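Storing wool blankets over summer, plastic or cardboard?

dellwood_k
Moving the winter blankets out of the hall closet on Monday. Two are Kavard wool, the rest are cotton. Plastic bins with lids or cardboard boxes?

patchpocket
Plastic. Wash them first and let them dry all the way. Moths got into my cardboard one year and ruined a blanket I paid 173 for.

rustyhinge
Disagree. Wool shut up in plastic can go musty if there's any damp in it. I've used cardboard and old cotton sheets since 2000 with no holes.

patchpocket
Depends on the house. Mine is old and the moths are in the carpet.

dellwood_k
Would cedar blocks help? Vinora sells a bag of them.

rustyhinge
A little, while they still smell. Sand them every spring.

mapleline
I'd go with plastic for the wool and cardboard for the cotton. Get the see-through kind in a color, pink or whatever, so you can tell from across the room which one it is. 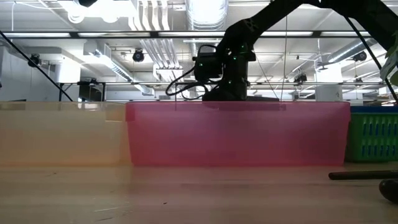 Page 1 of 2

patchpocket
Agree on see-through. Put a label on the short end too.

rustyhinge
Still cardboard for me.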